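Open house at Stelden: an afternoon of packing and sorting
Posted in Visits – August

Stelden is a small home-organizing business that works out of a regular house, and once in a while it opens the place up so people can see how the classes run. I went on a Monday with a notebook and not many expectations. The drive was 137 miles round trip, which is a lot for a talk on bathroom clutter, but I had been reading their newsletter since spring and I wanted to see the methods in use.

Sign-in was at the kitchen counter from 1 p.m. You get a name sticker, a sheet with the room order and a glass of iced tea if you want one. Shoes can stay on. Parking is on the street and fills up early, so I ended up two blocks over in front of a tire shop.

Tracey Catterall runs the business and gave the first talk. She started Stelden after clearing out her parents' place, where she logged 549 items from the bathroom and hall closet alone. She still has the list and passed it around. Page one is almost all lotion. Her point was that small toiletries are the hardest things in a house to pack well. They roll, they leak, the lids pop off, and people tend to throw them in a bag at the last minute.

After the talk we split up. One group went to the pantry session. I went with the toiletries group, where the work is done with used cardboard boxes and whatever jars and tins people have around. The boxes have been through a lot of classes and have the tape to show for it.

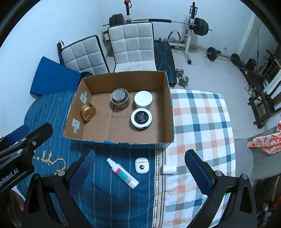 Round containers in the box, with a spray bottle and an earbud case in front of it.

The order Tracey teaches is simple. Lids get checked first. Then jars and tins go in standing up, heaviest toward the back wall. Spray bottles wait until there is a wall of jars to lean them on. Electronics and anything with a charging port go in a separate pouch, away from creams and liquids. I asked about earbuds in particular, as I once lost a pair to a bottle of sunscreen, and the answer was a zip bag in your hand luggage and never in the box.

There was some debate about dividers. A woman from the pantry group, who had wandered in, swore by the folding ones from Zotwood. Tracey is not a fan. She finds they take up room you need and that cut strips of cardboard do the same work for free. She did have a set of Nenar shelf liners on hand, and those she likes for lining the bottom of a box if anything in it might drip. I wrote down both names and will probably buy neither.

We each got a turn at packing. Mine took longer than it should have because I kept trying to fit the tall items first. Repacking from scratch was quicker than moving things one at a time, and I would do it that way at home.

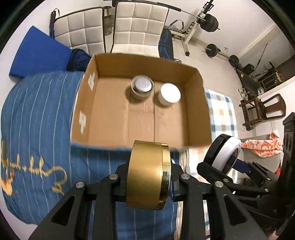 The part I found most useful was about using the space you already have. Tracey does most of her sorting on a bed. It's a good height, nothing rolls far on a duvet, and you have to finish before you can go to sleep. She doesn't believe in a special craft room or a packing station, and a room that also gets used for exercise is fine by her as long as the floor by the bed stays clear enough to stand on.

She also covered what to do with lids that have lost their jars. The rule is one week on the dresser and then out. The same goes for jars without lids, unless they are glass, in which case she uses them for buttons and screws.

A few practical notes for anyone thinking of going:

The open house is free. The full class is $100 and lasts four hours, with a break. There is a Gasser label maker you can borrow during class, but bring your own tape for it. The house is not air conditioned upstairs – wear something light in summer. There is one bathroom, and the line gets long right after the first talk.

Stelden has taught 585 people since it began, according to the sheet by the door, and most of the ones I spoke to had come because a friend had taken the class. Two were there for the second time.

I left a little after four with a flat box under my arm and a copy of the packing order. So far I have done the cabinet under the sink. The hall closet is next, probably over the long weekend, and I'll post again if the cardboard strips hold up. The next open house hasn't been set yet, but the newsletter usually gives a couple of weeks' notice.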